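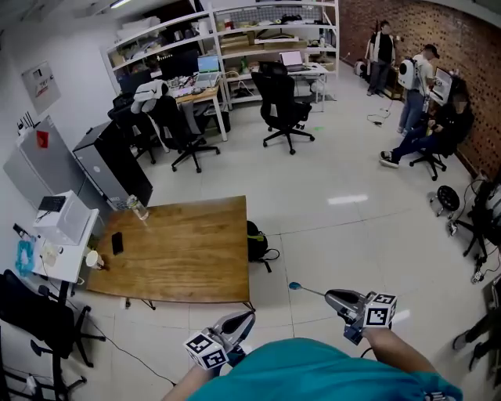
Archives > Plostby-house > Shared kitchen

The second floor kitchen needs a few decisions before Sindham takes over the front rooms in February, and the first of them is the wooden table. Régis asked whether we could replace it with the folding one from Whitlock. I would rather keep it. It collects things, I agree: a bottle with a yellowish lid, a phone, a paper cup, a backpack on the floor against the side. A folding table would collect the same things and wobble. The planks need oil and one of the legs needs its foot tightened, and I can do both in an evening.

Other points, in no special order.

The refrigerator stays where it is. The outlet behind it is the only one on that wall with its own breaker. The router can stay on top of it for now, but if anyone gets weak signal in the back office, tell me and I will ask Brolik for a longer cable.

The small white side table is overloaded. I'd like to get everything off it except the white appliance. If you leave a bag or a cloth there, please take it home by the end of the month. After that it goes in the lost property box under the stairs.

Office chairs: two of them belong at the desks on the other side. They drift over at lunch and don't drift back. Stools are coming – Noémie found a set for 37 each, and I have told her to go ahead.

Spoons. We are short again. I bought 17 last spring and there are not 17 in the drawer. Check your desks.

Léonie Le Goff wrote:

> Hi all,
>
> Before we spend money on the kitchen, could we agree on what the tall gray cabinet is for? Half of it is cups and the other half is printer paper, and the paper smells of coffee. Nadège says it was meant for dishes only. I have no strong feeling but I would like a label on each shelf.
>
> Also the floor. The tiles show everything, so if you spill, wipe it right away. The mop is behind the door.
>
> Léonie

Dishes only is fine with me. The paper can go to the shelf by the printer, top two rows. Nadège, if you still have the label maker, could you do the cabinet at the same time as the mailboxes?

I will be in the kitchen from 4 pm with the oil and a wrench. Please have the table cleared by then.

Raphaël Chevalier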